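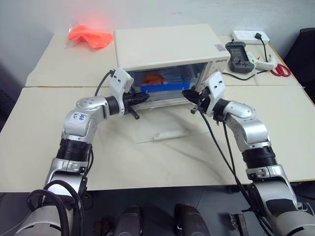 # Recording the toaster oven task

For members of the Plaldale robotics club. Read this before your first session on the two-arm station. It assumes you have done the safety hour with Judite Esteves and can already home the arms by yourself.

The task for this term is to open the oven door, pull the tray, set it on the table, and close the door again. Both arms are used. The oven stays unplugged from power for all student runs, and the task does not involve any heating.

## Before you start

1. Sign in on the station sheet. Slots are 45 minutes and there are 6 of them on Tuesday.
2. Work in pairs. One person operates, the other stays within reach of the stop button and does nothing else.
3. Clear the floor behind you. The operator steps back more than you would expect.
4. Check that the gripper cables have slack. Move each wrist through its full turn by hand with the motors off. If a cable pulls tight before the wrist reaches its limit, tell Hnat Dmytriv and don't run.

## Placing the oven

The oven goes at the back of the workspace, centered between the arms, with the door facing the robot. Line it up with the clear base plate. The plate is there so that everyone's oven position matches, and a shift of a finger's width is enough to spoil a set.

Keep tools and spare parts out to the sides. Scissors and the handheld controller can stay on the table if they are well clear of the path of the right arm. Anything in front of the oven door has to go.

Put the tray in flat and push it until it stops. Close the door fully.

## Setting the start pose

Bring the grippers in from both sides until they point at the lower corners of the door, one at each corner. Leave a gap you could slide your hand through. Don't touch the glass.

Save this pose under your pair's name. Load it at the beginning of each run, even if the arms look like they are already there. Albertina Prata went through the fall recordings and found that most of the bad ones started from a pose somebody had set by eye.

## Running the task

1. Start recording, then wait for the beep.
2. Move the left gripper to the door and hook the top edge with one finger. Do not clamp it.
3. Pull toward the robot and down, slowly. The door is stiff for the first bit and then drops, so be ready to follow it.
4. Hold the door with the left arm. Bring the right gripper to the front lip of the tray and close on it.
5. Draw the tray straight out. If it tilts, stop, push it back in and try again. A retry inside one recording is fine.
6. Set the tray on the table in front of the oven and open the gripper before you lift.
7. Raise the door with the left arm and press it closed.
8. Return to the start pose and stop recording.

A clean run should fit inside 59 seconds. Longer runs get saved too, but they go in a separate folder.

## Common problems

**The door slips off the finger.** You are pulling straight back. Add more downward motion once it starts to open.

**The oven slides.** Stop the run and mark it as failed. Put the oven back against the plate and check the feet for dust.

**The arms get too close to each other.** Keep the right arm low and wide until the door is all the way down. If the warning tone sounds, the person at the stop button decides what happens next, and the operator waits.

**The gripper closes on nothing.** Check the finger alignment in the Stastwood panel. If it is off, write it in the log and switch to the spare.

## Naming and saving

Use pair name, task, run number, in that order, with no spaces. Copy the folder to the club drive before you leave. We have 870 usable runs so far, and Zulmira Peixoto needs the rest by the end of April to train the first model.

Leave the arms parked, with the motors off and the controller switched off. Questions about the log sheet go to Horácio Falcão.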